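Tiempo de lectura: 2 min

Imprimir | Enviar por correo

Parnuvus estrena su «ruta lenta» y deja sin aclarar quién la mantendrá

El valle de Parnuvus tendrá en mayo una nueva ruta de senderismo, de 119 kilómetros y nueve etapas, que la promotora turística Fomar presenta como «el gran viaje pausado de la montaña». El folleto habla de silencio, de cocina de altura y de aldeas detenidas en el tiempo. De fuentes, refugios y autobuses de vuelta habla bastante menos.

El paquete completo costará 70 euros por noche, con cena y traslado de equipaje. Lina Kassab, directora comercial de Fomar, sostiene que es un precio «muy ajustado». Falta saber qué cubre exactamente: solo dos de las nueve etapas tienen alojamiento confirmado, ambos en el pueblo de Sleiman.
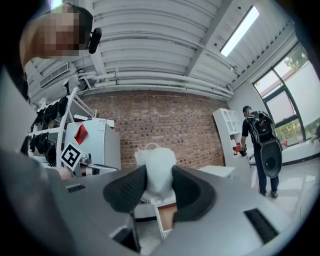 Un objeto blanco de tacto suave a la vista, con una fina asa del mismo color.

Georges Mahasneh, guía de montaña, ha recorrido el trazado y no comparte el entusiasmo. «La mitad son pistas que ya existían. Han puesto postes nuevos y un nombre», resume. También duda de la sexta etapa, que cruza el collado de Atov, donde según él la nieve aguanta a menudo hasta bien entrada la primavera.

Fomar responde que habrá un desvío señalizado, aunque el mapa que reparte no lo incluye. Tampoco consta quién pagará la limpieza de los caminos a partir del segundo año. Tiina Sjöberg, dueña de una pensión en la cuarta etapa, dice que todavía espera el contrato que le prometieron en otoño. De momento, las reservas ya están abiertas en la web.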